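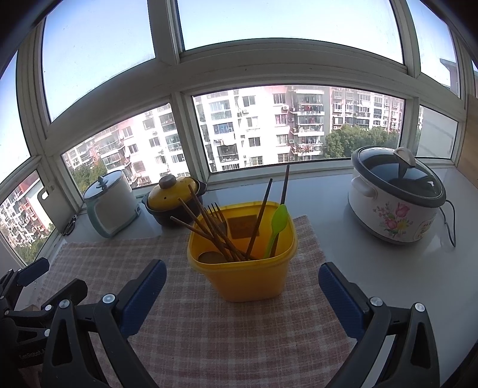 Ticket: Incident records appear on the wrong side of the ceasefire line
Product: Vaninix map register, hosted version
Opened: 2023-02-16
Priority: High
Status: Solved, one point still open

Description of the problem

Our office keeps a public register of damage in the Luangrath valley. It contains reports on cut forest, polluted water, blocked roads and destroyed houses, from both the Zornosley side and the Flostton side of the ceasefire line. Each record has a point on the map, a date, a source and a field called "Area of control". This field is filled by Vaninix automatically, from the position of the point.

After the last update of the register, 17 records changed their area of control. Before the update they were under Flostton control, and now they are shown under Zornosley control. The points themselves did not move. I compared the coordinates with our export from August and they are identical to the last digit.

For a normal map this would be a small error. For us it is serious. All these records are about waste water in the lower river, and the table on our public page now says that the other party is responsible for the territory where it happened. We already received a letter of complaint from a Flostton newspaper, and after it a letter of thanks from a reader in Zornosley, and I like neither of them.

Steps to reproduce

Open the public register without login.
Choose the filter "Water" and the district "Lower Luangrath".
Click any point on the west bank, south of the old customs bridge.
Look at "Area of control" in the side panel. It says Zornosley. The line on the map is drawn correctly, and the point is clearly on the Flostton side of it.

What I tried before writing

I emptied the browser cache and tested in 2 other browsers. Same result.
I opened one record, saved it without any change and published it again. Same result.
I moved one point a little to the west and saved. The field changed to Flostton. I moved it back and the field changed to Zornosley again, so the program does calculate it, only with something different from what is drawn.
I restored the August export in our test copy. There the field is correct.

First reply from support

Thank you for the clear steps. We can see the same on our side. Please tell us which boundary layers are loaded in your project, and whether the records have an event date or only a date of entry. Please do not correct the field by hand for now. A value entered by hand is locked, and it will not be recalculated later.

Answer from our office

There are 3 boundary layers in the project: the line from before the war, the first ceasefire line, and the present ceasefire line. Visitors see only the present one. The other two are loaded for the history page and are hidden in the main map.

All the wrong records have an event date. I checked some other records, where we know only the date of entry, and they are correct. I did not notice this before you asked.

I must also admit that I had already corrected 2 records by hand on the morning before your reply came. Please tell me how to unlock them.

Second reply from support

This explains it. From the new version, the area of control is calculated from the boundary which was valid on the event date, if the layers have validity dates. Your layer "present ceasefire line" has no start date. The program therefore skips it for every record with an event date, and takes the next layer that has one. In your project this is the first ceasefire line, and in the lower valley that line runs along a different arm of the river.

To repair it:

Open Project, then Layers, then the present ceasefire line.
Fill in "Valid from" with the day when the line came into force. Leave "Valid to" empty.
Fill in "Valid to" for the first ceasefire line, with the day before.
Run "Recalculate areas" for the whole register, and read the report before you publish.
For the locked records, open the history of the field and choose "Return to automatic".

Result

I did it first in the test copy and then in the real register. The report listed exactly the wrong records and no others. After unlocking, the last two are also correct. The public table was updated the same evening, and we put a correction note under it in both languages, with the old value and the new value of each record.

Still open

The start date of the present line is itself a matter of dispute. Zornosley counts from the signature, Flostton counts from the withdrawal of the troops. The field accepts only one day. We entered the day of signature and explained this in the note, but records from the weeks between the two dates should have the value "disputed" - at the moment the program does not offer it. Please register this as a wish for a later version, and keep the ticket linked to it.

Support: registered and linked. The ticket remains visible to your office.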